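Work Surface and Enclosure Inspection: Checklist with Comments
Reading time: 4 min

Site: Halvorsen building, back workroom
Unit: bench enclosure with marble-patterned top, supplied through Distik
Checklist form: Cuvus general bench form, revision 2
Period: November

Before anyone reads the marks below, a word about them. The previous checklist for this unit had every line marked OK, with no comments at all. I have inspected plenty of benches and never met one that deserved that. A mark of OK from me means I looked at the thing or put a hand on it. Where I couldn't do either, the line says NOT CHECKED, and I'd ask that it not be turned into an OK when the form gets typed up.

1. TABLETOP

1.1 Surface free of chips and cracks: OK, WITH COMMENT
The gray veining makes this harder to judge than it should be. A hairline crack would sit very nicely in that pattern. I went over the top by fingertip and found nothing, but a plain surface would show damage sooner, and I don't see what the marble look buys anyone in a workroom.

1.2 Surface level: OK
Checked with a spirit level, lengthwise and across. No rocking under hand pressure.

1.3 Surface clear of loose items when not in use: OK
No tools, cups, screws or paper on the top. I would be more impressed if the room hadn't known I was coming. Check again without notice.

1.4 Cleaning product suited to the surface: NOT CHECKED
The bottle on the shelf is Lostel spray. The label says "safe on most surfaces," which tells me very little. Find the care sheet for the top and keep a copy with this form.

2. FRAME AND WALLS

2.1 Frame posts upright and tight: OK
Silver aluminum posts, all firm. Corner screws tried with a hex key, none turned.

2.2 Wall panels seated: OK, WITH COMMENT
The pale gray panels are seated. One rattles when the door to the hall is shut hard. The last comment I can find on this says "monitor," and as far as I can tell nothing was ever monitored. Add a strip of foam behind the panel.

2.3 Front rail secure: OK
The rail along the front edge doesn't shift when pulled. Mounting plates checked for play, none felt. Torque was not measured — the form doesn't ask for it, and it should.

2.4 Sharp edges and corners: ACTION
The front edge is where people lean. I ran a sleeve along the rail and it caught at one end. Fit end caps. They are cheap and I have now asked for them on two forms.

3. CABLES AND SMALL WIRING

3.1 Cables clipped and clear of joints: OK, WITH COMMENT
The clips on the right-hand arm are holding. I don't love the big loops above the grippers. A loop that size may be there to give the joint slack, or it may be there because the cable came too long and was never dressed properly. The paperwork doesn't say which. Move each arm by hand with the power off and watch the cable through the full travel before anyone signs this as a plain OK.

3.2 No cable hanging below the front edge: ACTION
The lavender cable on the left comes down past the rail in a curl. Anything that hangs there will sooner or later meet a knee, a chair arm or a broom handle. Tie it up behind the rail.

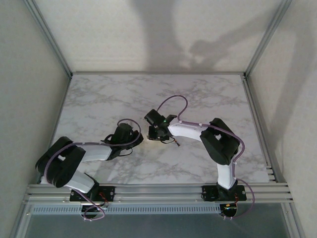 3.3 Small wires and loose ends: ACTION
There are small red and black wires near the left base plate, and a thin wire with a copper-colored tip trailing from the right-hand gripper. I was told the thin one is "fine." Fine is not a finding. Write down what it is for, or remove it with the power off.

3.4 Power off before cleaning: NOT CHECKED
The sign says so. Whether people do it is another matter, and a sign is poor evidence.

4. ROOM AROUND THE UNIT

4.1 Walkway in front of bench: OK
Tape measure gave 130 cm to the nearest cabinet. The form asks for 89.

4.2 Floor: OK, WITH COMMENT
Dry and swept. The mat has a curled corner, which has been flattened with a box of printer paper. Replace the mat and put the box back where it belongs.

4.3 Extinguisher reachable and in date: OK
Tag read, gauge in the green. It is tag number 46, though the wall plan still shows a different one. Correct the plan.

RESULT: PASSED WITH ACTIONS
Open items: 2.4, 3.2, 3.3. Lines marked NOT CHECKED stay open until somebody checks them. Return visit to be made without notice.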